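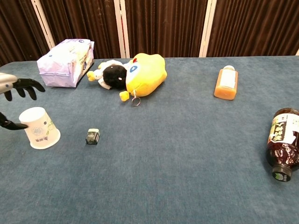

Left hand at the upturned cup, felt table, afternoon block.

February, project diary, cup task

Arrived at 2 and had the table until the evening group wanted it. The aim for today was the cup and only the cup. The other objects stay out as clutter, because the course brief says the final run will be done on a crowded table and we lost marks last term for practising on a tidy one.

Layout as agreed in the group notes: cup rim down on the left, tissues behind it, the two plush toys at the back, juice further right, tea at the right edge, small dark box near the cup. Both bottles lying on their sides. I left the lower middle of the felt clear so there is somewhere to put the cup down.

Spent the first part on the approach. The planner we inherited from the Mudanar team (last year's entry, mostly uncommented) brings the fingers in from above, which works for the tissues and is poor for an upside-down cup. The base is the narrow end and it is on top, so a downward grasp closes on a wall that slopes outwards below it. The fingers slide down, the cup tilts, and the thumb ends up carrying the load alone. I rewrote the approach to come in from the side at low height, one finger making contact first and the rest closing after it.

First contact is the awkward bit. A paper cup weighs next to nothing and the felt gives it little to hold on to. If the finger arrives too fast the cup moves away and the rest of the hand closes on air. I brought the closing speed down in steps and settled on 5 mm per second for the last stretch. Slow to watch. Contact is now taken from motor current, with the threshold set at 8 per cent over idle. Below that it triggers on its own friction, above it the wall of the cup dents before the controller notices.

Ran the sequence until I had 66 logged attempts in the folder. I have not sorted them yet. My impression from the bench is that the failures fall into two groups: the cup rotating about the first finger, and the thumb arriving late. The rotation looks like a contact height problem. Czerwiński's method, which we had in the lecture handout, puts the first contact level with the centre of mass. For a cup standing on its rim that is lower than I had been assuming, as more of the paper is at the wide end. I had it set for a cup the right way up. An hour gone on that, and it was one line in the config.

The late thumb I think is timing. The commands for the thumb and fingers go out in separate messages and the gap between them varies. Kendska (the lab machine, not the old laptop) shows less of it, so tomorrow's runs should all be done there and the laptop kept for plotting.

Also looked at the vision side for a while. The cup is mostly white with a blue-grey emblem, and the segmentation sometimes splits it into two objects at the edge of the print — one cup, one floating circle. Merging regions by depth fixed that. The same change then joined the two plush toys into a single lump, one lying against the other. Acceptable for now. They are not a target until the second assessment and I would sooner leave it than tune for both.

The felt has been brushed in all directions and shows light and dark patches. I tried feeding those into the noise estimate and gave up, the effect was smaller than the change from the overhead lights.

To do before the Wiltov heat:
Move thumb and fingers into one message.
Sort the logs by failure type.
Try contact height at two lower settings.
Repeat with the cup turned so the plain side faces the fingers, in case the print is helping the detector.
Write up the current threshold properly, with the plot.
Ask for another box of cups. The dented ones are no use for measurement.

Packed up at 8, arm parked, power off at the wall, key back in the cabinet.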